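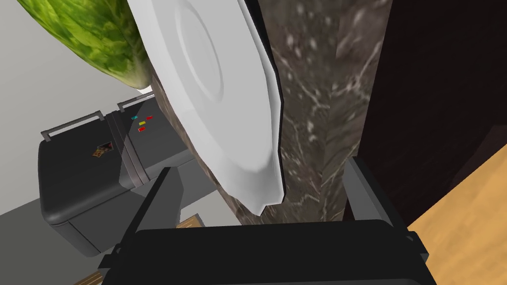 Fig. 1. White plate, tilted, face to the left. Rendered view.

Tableware Glaze Laboratory, Trasthorpe
Notebook entry, November, Friday
Entered by: Maiara Coutinho
Read by: Lionel Sedgwick

Subject: Crazing in the Murkum white glaze, second series

The purpose of this series is to establish whether the fine cracking reported on the Murkum glaze arises from the glaze recipe or from underfired clay. The first series did not settle the question. The bisque temperature had not been recorded for the second shelf, and those results have been set aside.

Materials. The clay body is the standard Gosling white stoneware, taken from the bag opened at the start of the month. Two glaze batches were prepared. Batch A follows the existing Murkum recipe without change. Batch B replaces part of the feldspar with silica, the balance being made up by weight. Both were sieved twice and left to stand overnight. Batch B had settled hard by morning and required more stirring than expected. Bentonite should be considered for the next mix.

Firing. The bisque firing was held at 900 degrees Celsius. Lionel Sedgwick has asked that the next bisque be taken to 1,000 degrees, and the schedule on the Urer kiln controller has been amended accordingly. The glaze firing followed the usual program. The controller showed a fault message at the start of the cooling stage, which cleared when it was acknowledged. The message has been copied to the kiln log.

Test. Tiles were moved from the oven to cold water and back for 4 cycles, dried, and inked. Excess ink was removed with a damp cloth before inspection under the bench lamp.

Observations. Batch A tiles showed a wide network of cracks after the second cycle. Batch B tiles remained clear on the flat surface through the fourth cycle, with short cracks at the edge of one tile where the glaze had pooled. The color of Batch B is slightly cooler than that of Batch A, and the surface is a little less glossy. Neither difference is thought sufficient to rule the recipe out.

Interpretation. The results are consistent with a poor fit between the existing glaze and the body. They do not exclude a contribution from the low bisque temperature. No change to the production recipe is recommended at this stage.

Outstanding:
Repeat both batches on the higher bisque.
Measure glaze thickness at the tile edge before firing.
Return the borrowed hydrometer to the slip room.
Reorder silica, fine grade. Present stock will not cover a full bucket.

Note added 4 p.m.: the pooled tile has been cut and the section placed in the tray marked B, edge. L.S. to examine under the microscope.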